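Collecting Cup Transfer Episodes With Hand-Held Grippers
By Greer Crichton
Posted in September | 11 shares | 3 comments

The procedure below covers recording demonstrations for a two-handed pick and place policy using hand-held grippers. It assumes the devices have been charged and paired, and that you have already done the Skemeck calibration routine at least once. If the calibration file is older than the last time a finger pad was changed, run it again before you start.

1. Write the task sentence first

Each batch needs one sentence that states the start condition and the end condition. "Move one cup from the full stand to the other stand" is usable. "Tidy the cups" is not usable, as two operators will stop at different points and the policy will learn both stopping points. Put the sentence in the batch header before the first episode. Do not edit it later. If the task changes, open a new batch.

2. Set the start pose

Hold both grippers above the table with the jaws open and the wrists relaxed. Wait until the tracking light is steady. Begin the recording, hold still for 2 seconds, then move. The still period gives the alignment script a flat section to work with. Episodes without it can be repaired by hand, but the repair takes longer than recording a new one.

3. Move at the speed the robot can follow

New operators move too fast. The arm that will replay the motion has a lower wrist speed than a person, and any section above the limit is clipped when the file is converted. The Hekorex converter prints a warning with the clipped section. One warning in an episode is acceptable if it falls during free travel. A warning during a grasp or a release means the episode should be dropped.

Avoid pauses in mid-air while deciding what to do next. Decide before you start. A pause in the data becomes a pause in the policy, and sometimes the policy never leaves it.

4. Vary the layout on purpose

Shift the objects between episodes. Change the distance between them, the angle, and which one is nearer the operator. Keep the variation inside the reach of the arm. We use a printed sheet of 77 layouts for each task and cross them off in order. Random placement by hand sounds equivalent, but people return to the same few positions after the first ten minutes.

5. Choose objects that test the grasp 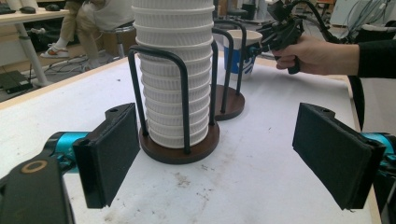
Paper cups are a good early material for a policy that has to learn closing width. They deform before they slip, so an overtight grasp is plain to the reviewer. Fluted sides also give a soft pad something to hold. We mix plain white cups with a printed one, such as the blue and white cup in the rear stand, so that the policy does not tie the grasp to a single appearance. The wire loops on the stands matter as much as the cups do: a finger has to come in clear of the wire, and an approach that is slightly off will catch it. Record approaches from both sides of the loop.

6. Review before you leave the station

Play each episode at double speed from the wrist view. Mark it keep, drop or query. Check the following:

- the object is in view when the fingers close
- both hands are tracked for the full length
- the end condition in the task sentence is met
- nothing was bumped and put back by hand

Failed grasps followed by a clean second attempt should be kept and tagged "retry". They are useful for recovery behavior, provided they stay a small share of the batch.

7. Upload

Copy the batch folder to the Hosidgate share with the header file and the crossed-off layout sheet. The nightly job skips any folder that has no header. Batches uploaded after 6 p.m. are converted the following night.

Related articles
Replacing Foam Finger Pads
Reading Skemeck Calibration Errors
Assunção Wrist Mount: Cable Routing Notes
When to Split a Batch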